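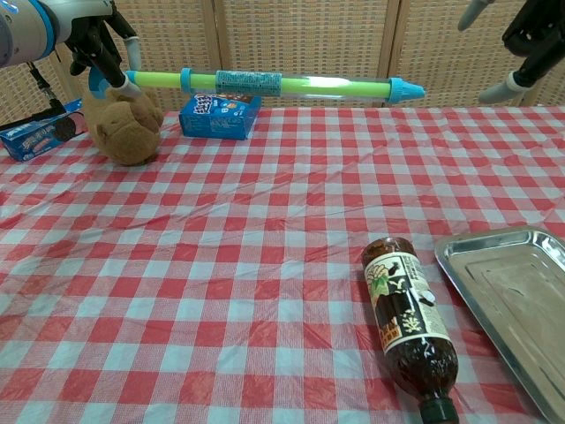

Plastic tablecloths: removing creases, cleaning, storing

A new plastic or vinyl cloth has usually been folded flat in its packet for months. The fold lines are set into the sheet, and pulling at the hem does not remove them. Heat and time do.

Removing creases

1. Clear the table and wipe it dry. Grit left under the cloth will show as small bumps and will eventually wear through.
2. Spread the cloth pattern side down. If it has a fabric backing, the backing faces up.
3. Set a hair dryer to medium. Hold it about a hand's width from the surface and keep it moving. Stop when the sheet turns limp. If it turns glossy, the dryer is too close.
4. Smooth from the center toward the edges with a folded dish towel.
5. Turn the cloth over and leave it in place overnight with an even overhang.

An alternative for thin, unbacked cloths is the clothes dryer: lowest heat, two damp bath towels, five minutes at most, and remove at once. Anselmo Chambi, who wrote the first version of this page, used an iron through a towel. It works on backed cloths only. On unbacked plastic the margin between soft and melted is too small.

Aligning a checked pattern

Checks show every error. Line up one row of squares with the long edge of the table and clip that side first, then draw the opposite side level. If the rows still bend in the middle, the sheet has stretched there. Release the clips, warm the area, and lay it again. Do not pull diagonally.

Cleaning

Use 1,000 ml of lukewarm water with a small squirt of dish soap. Wipe along the rows, rinse with a second cloth, and dry. Leftover soap makes the surface tacky, and paper and cardboard will stick to it.

For grease, mix 500 ml of water with one tablespoon of baking soda. Leave on for two minutes and rinse.

Ballpoint ink: rubbing alcohol on a cotton swab, tested first on the underside of the hem. Red inks and dyes fade sooner than white areas do. Acetone dissolves the print and should not be used at all.

Water play and wet crafts

Plastic sheds water onto the floor at the lowest corner. Roll a bath towel lengthwise and lay it under the hem on that side. Lift the cloth afterward and dry the tabletop. Moisture trapped under plastic leaves white rings on a varnished surface within hours.

Storing

Roll the cloth on a cardboard tube, pattern side out, and tie it loosely with cotton tape. Keep it away from radiators. Rubber bands leave marks.

Correction, March: the dryer time was previously given as ten minutes. Thanks to Ching-wen Yu for the report.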